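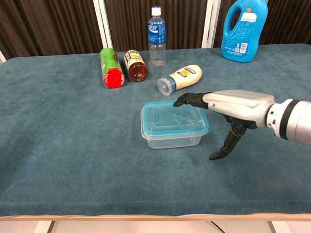 Table with the teal cloth on, brown curtain behind.

Oct 13, 2024

Natural dye notes, walnut hull bath, second round. So happy with this one!

Hulls came from the Windham tree again, soaked since the last entry and strained twice through old muslin. The liquor was nearly black in the bucket and smelled like a wet cellar. Took 900 g of hulls to the full pot, simmered 2 hours, then left the lid on overnight. Wool went in at breakfast, plain merino from Andbridge, no mordant at all on the first skein and alum on the second.

The no-mordant skein is the winner. It's a deep, slightly reddish brown with hardly any streaking – I really expected it to go muddy like the March batch. Alum pulled it toward gold, which Adesuwa Effiong likes better for the stripe in the Dultport blanket. I can live with that, it's lovely in daylight.

Third skein got a short dip in iron water. Too long, I think. Color is a gorgeous charcoal but the yarn feels harsh, so next time 3 minutes and straight into the rinse.

Bath still has plenty left in it. Put in 23 g of silk scraps just to see and they took up a soft tan, much warmer than the wool. Want to try linen before it molds.

To do: label the skeins properly, wash one corner of each swatch with the gentle soap, tape the other half in the window for the light test. Ask Olatunji if they still have the undyed sock yarn. More hulls in the freezer, bottom drawer, double bagged.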